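关于我们:Studik 与自动化进车间之后的工作
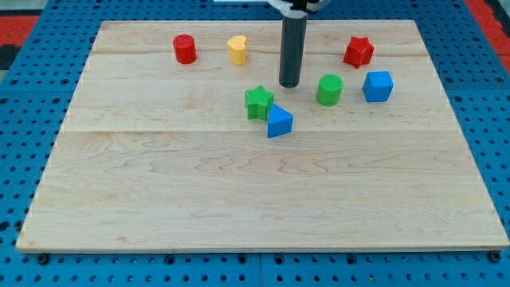
科尔科姆(Kollcombe),2026年3月26日

Studik 是一家做彩色积木和拼板的工厂,厂址在科尔科姆。我们的产品是红、黄、绿、蓝几种颜色的小块:圆柱、立方体、三棱柱、星形、心形。它们装进盒子,卖给幼儿园、玩具店和康复机构。厂里现在有注塑、分拣、装盒、仓储四个班组,另有一间试验室,设在装盒车间的东头。

这一页写给三类人看:准备来应聘的人,和我们有往来的客户,还有住在附近、想知道厂里在干什么的人。自动化的事大家问得最多,所以占的篇幅也最大。

我们做什么

Studik 最早只做一种套装,Kollcombe 基础盒,取的就是镇名,一直卖到现在。后来加了 Kubo 系列,块数更多,形状也更多,配一本图样册。目前目录里一共有12种套装。模具在自己厂里维护,颜色母粒外购。木制底板由合作的木工厂供货,进厂后我们自己做边角检查和打磨。

积木这种产品,单件很便宜,麻烦在配齐。一盒里少一颗绿色星形,或者多一颗蓝色立方体,家长都会写信来。早年的装盒线全靠手和眼睛:每人面前一排料箱,照着卡片一颗一颗数进托盘,再由下一个人复点一遍。旺季时一个班要数几千次同样的动作,手腕和脖子最先出问题。厂里决定上自动化,起因就在这里。

自动化怎么开始的

第一台设备是称重检查机,装在装盒线末端,重量不对的盒子会被推到旁边的滑道上。它只能告诉我们不对,说不出少了什么。之后的几年里,我们又换了带分格的输送带,给料箱装了计数器。

机械臂是在此之后才来的。我们和 Markano 合作,这是一家做小型装配单元的公司,办公室离我们不到一小时车程。合作项目就叫 Kubo 工位,名字借自套装系列。项目于去年8月立项,目标写得很窄:让机械臂在一块木板上认出散放的积木,分清颜色和形状,按图样册的要求一颗颗移到指定位置。输送带上的高速分拣暂时不在项目范围内。

选木板来做试验,理由很实际。Kubo 系列的样品盒要在底板上摆出图样,交给客户看过再量产,摆样品本来就是一项人工活,量不大,换样频繁,也不赶时间。在这里出了错,重摆就行。台面用的是带孔的蓝色板,夹具和底座可以随时换位置。

形状给我们添的麻烦比颜色多。圆柱和立方体规规矩矩;三棱柱侧面朝下躺着的时候,从某些角度看和别的块容易混;星形有五个角,两颗挨得近,边缘就不好分。像绿色星形和蓝色三棱柱几乎碰在一起的摆法,是测试里固定要有的一类。测试用的摆法现在存有322组,由装盒班的人摆出来,摆得越随便越好。办公室里的人摆东西总是太整齐,这一点是装盒班提出来的。

岗位上的变化

下面按班组写。

装盒班变化最大。原来复点的岗位取消了,做复点的同事转到了工位看护和样品准备。看护一个工位要做的事包括:开班前检查末端和线缆,核对当天的图样编号,把机器拿不准的块处理掉,记录停机原因,下班前清台。记录写在纸上,周末录入。我们试过用平板直接填,戴手套不方便,又改回了纸。

转岗前有培训,时间为10个工作日,工资照发。前半段在试验室,后半段跟班。培训内容由 Markano 的工程师和我们的老班长一起定,后来删掉了不少编程的部分,加了故障判断和安全停机。愿意学编程的人可以另外报名,厂里付学费,上课时间算一半工时。

分拣班目前仍以人工为主。次品的种类太杂,缩水、毛边、色差、气泡,手摸一下就知道,用相机看则要调很久的灯光。我们没有给分拣班定自动化的时间表。

仓储班用上了扫码架和一台搬运小车,走路的路程少了,盘点的次数多了。有几位同事对此并不满意,觉得盘点比走路累。排班因此改过一次,现在盘点和收货按天轮换。

注塑班的变化主要在换模。模具车上加了定位装置,换模不再需要两个人抬着对孔。夜班保留,人数没有变。

试验室是新设的,里面的人一部分从装盒班过来,一部分是外招的。外招的人入职后要先在装盒线上干满一个月。

几件写进制度的事

自动化项目立项前,必须由受影响的班组先看方案,书面意见附在立项单后面。意见不要求一致,但每一条都要有答复。

不因上设备而辞退正式员工。岗位取消的,先谈转岗;不愿意转的,按劳动合同和厂里的补偿办法处理。这条从第一台称重机开始执行,到今天仍然有效。

工位的停机按钮谁都可以按,按了不问责,只问原因。

计件工资在装盒班已经取消,改为固定工资加班组奖金。机器和人一起干活以后,个人件数算不清楚,硬算只会让大家抢轻松的图样。奖金按整个班组的退货率和交期计算,每季度公布一次。

工位的速度由班组和试验室共同确定,管理部门不能单独调高。

还没有解决的问题

噪音。机械臂本身不吵,供气的部分吵。隔音罩装了,靠近东墙的两个位置仍然偏响,现在安排轮换,并发耳塞。

单调。数积木单调,看机器也单调,只是换了一种。有同事反映,看护岗位坐得太久,注意力比以前更难保持。目前的办法是看护和样品准备半天一换。效果还在看,夏天之前会再问一遍大家的意见。

年纪较大的同事。转岗培训对一部分人来说偏快,第一批里有人中途退回了原来的班组。第二批放慢了进度,每组人数也减了。

小批量订单。图样换得勤的时候,调整工位花的时间可能比手工摆还长。遇到这种订单我们仍然用人工,由班组长决定,不需要上报。

规模与客户

Studik 每天出厂大约800盒,旺季更多。客户以国内的幼儿园采购和独立玩具店为主,也为几家康复中心做加大尺寸的套装。加大尺寸的产品全部手工装盒,每一盒都附有装盒人的工号,有问题可以直接查到当天的记录。

散块补寄服务一直保留。丢了一颗黄色心形,或者红色圆柱找不到了,写信说明套装名称和颜色形状就可以,邮费由我们承担。补寄由装盒班在每天收工前处理。

加入我们

目前招聘的岗位有:工位看护(两班制)、注塑换模工、模具维修、试验室技术员。看护岗位不要求有机器人方面的经验,要求能分辨颜色,能写清楚记录。试验室技术员需要看得懂电气图。所有岗位面试时都会安排去车间走一圈,请穿平底鞋。

实习名额每年开放两次,面向职业学校的学生,实习期间有津贴和午餐。

参观

车间每月接待一次团体参观,需提前两周预约。学校团体优先。参观路线经过装盒车间和试验室,不进注塑区。试验室内请勿把手伸过台面边缘,也请勿移动木板上的积木,测试的摆法都有编号。

联系方式、到厂路线和班车时刻见“联系我们”页面。产品的安全检测文件见“下载”页面,按套装名称排列。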